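Textile Care and Household Economy
Unit 4: How clothes wear out, and what we can do before they do

These notes follow the lecture given at Clellport and should be read before the practical class in December. Please bring them with you, together with the sheet on fibers from Unit 3.

4.1 Why wear is not even

A garment does not get old in all places at the same speed. The inside of the thigh, the seat, the bottom of the hem and the edge of the pocket go first. In the Grakby wear survey, which we use through the whole course, 2,644 used garments were examined, and 71 percent of them had damage in only one area. The rest of the cloth was still good. For us this is an important result, and I will ask you to explain it in your own words.

Three kinds of wear should be kept apart in your notes. Abrasion is the loss of fiber by rubbing. Pilling is when loose fibers come up and make small balls. Fatigue is when a fold or crease breaks the yarn after it was bent too many times. 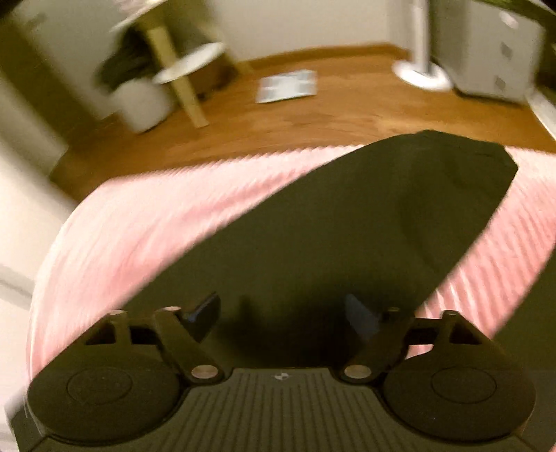

Figure 4.1. Gripper with ribbed grip panel and round pads.

4.2 Looking at a garment before washing

Lay the garment flat, with enough light, and look at one side completely before you turn it. Dark colors are more difficult, as thin places do not show well against a dark surface. Put a sheet of white paper inside the leg or sleeve, and the weak area will become visible. Write down what you find on the Lalik form - one form for each garment, also when you find nothing.
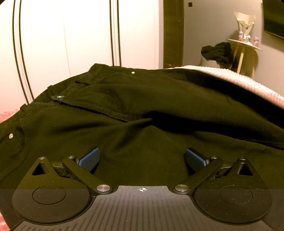

Figure 4.2. Dark trousers spread on a bed.

4.3 Washing and drying

Most households wash too often and too warm. In our own test, cotton twill was washed 11 times at two temperatures, and the warmer group lost more color already after the fourth wash. Spin speed is also a question here. For trousers and heavy shirts we recommend 900 turns per minute or less, and the garment should be turned inside out with the zipper closed.

Drying on a line is slower but kinder to the yarn. Do not hang knitted things by the shoulders - they will become longer.

4.4 Fittings: rivets, plates and buttons

Metal parts are harder than the cloth that holds them, so the cloth around them is often the first to tear. Check that every rivet sits tight and that its edge is not sharp. A loose plate should be removed before washing and fixed again after.

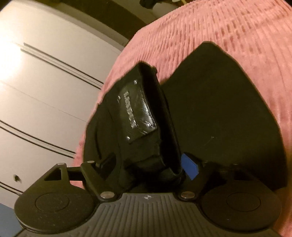

4.5 Exercises for the practical class

Choose two garments of your own, one woven and one knitted. Fill in a Lalik form for each.

Mark the first place of wear and say which of the three kinds it is. If you see two kinds together, write both.

Read the Trevor leaflet on darning, pages with drawings only, and prepare one small darn on scrap cloth. The thread should be a little thinner than the yarn of the cloth. Leave the needle in the work so we can look at your tension in class.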